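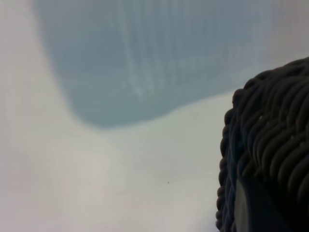
Products > End Effectors > Wrist Cameras > Tellska W2

Tellska W2 wrist camera kit

The W2 is a small fixed-focus camera for two-finger grippers. It mounts behind the fingers and looks along them, so the target stays in view during the last part of the approach. The kit fits the Drundex parallel gripper without an adapter. Other grippers need the Tremblay plate, sold separately.

Price: $947
Lead time: 19 working days
Weight with bracket: 221 g
Connection: single cable, power and data
In the box: camera, bracket, cable, 2 spare screws, printed calibration sheet

Choosing between the W2 and an overhead camera

We ran both at our Jultville bench in January on the same arm, with the same household objects on a pale work surface. Woo-jin Bang set up the trials and Snežana Gashi wrote the grasp scripts.

The overhead camera was better at finding things. It sees the whole work area at once and its calibration stays put when you change fingers. It was weaker close in, where the gripper hides the object it is reaching for.

The W2 did better on woven and braided items. At short range the relief of the strands gives the software plenty to match against. Plain white surfaces give it very little, and anything well outside the focus distance goes soft. Ribbed or pleated objects lose most of their edge detail in that case, so plan the approach to bring them closer before asking for a grasp point.

Most customers who buy the W2 keep their overhead camera and switch views for the final approach. The controller software supports this – see the section on camera handoff in the manual.

Mounting notes

Fit the bracket before routing the cable. Leave a loop of slack at the wrist and turn the last joint by hand through its full range. Recalibrate after every finger change.

The W2 is not sealed and should not be used with coolant or spray. For wet cells, ask Holger Blomqvist in sales about the housed version. Loan units are available for almost 2 weeks at a time.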